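How I Get a Guest Cabin Ready Between Stays

I've been renting out our two cabins at Sarnus for a good while now, and people keep asking how I turn one over before the next guests pull in at 4 p.m. So I finally wrote it down! If you've got a cabin, a cottage or even a room over the garage, most of this should work for you too.

Start with the beds. Strip everything (yes, the mattress pad too) and get the first load going before you touch a single dish. I keep three full sets of sheets per bed, so I'm never standing around waiting on the dryer.

Next, open the windows and clean the stove. Scoop the ashes into a metal bucket with a tight lid and set it outside on gravel, well away from the porch. Treat those ashes as hot even if the last fire was yesterday. Then lay a new fire with paper, kindling and two small splits, and leave the matches on a high shelf.

Bathroom after that, top to bottom, floor last. I run the shower for a few minutes while I wipe the mirror, and that way I find out about a slow drain before my guests do.

The kitchen takes me the longest. I open every cupboard and put things back where the list inside the door says they go, then I check the fridge for forgotten mustard - there is always mustard.

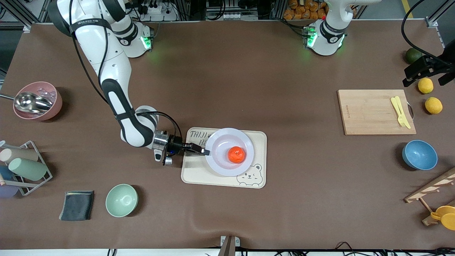 Once the kitchen's done I fill the kettle, put out coffee and write the welcome note by hand. Keep it short: the Wi-Fi password, where the extra blankets are, and which number to call at night. Mine goes to Madalena Patrício up the road, who has the spare keys and is a lot closer than I am.

Last of all, walk out, shut the door and come back in like you're the guest. Is the porch light on? Does it smell like bleach? In September I also turn the heat to 62 before I leave, and I bring in an extra armload of wood if the nights are getting cold.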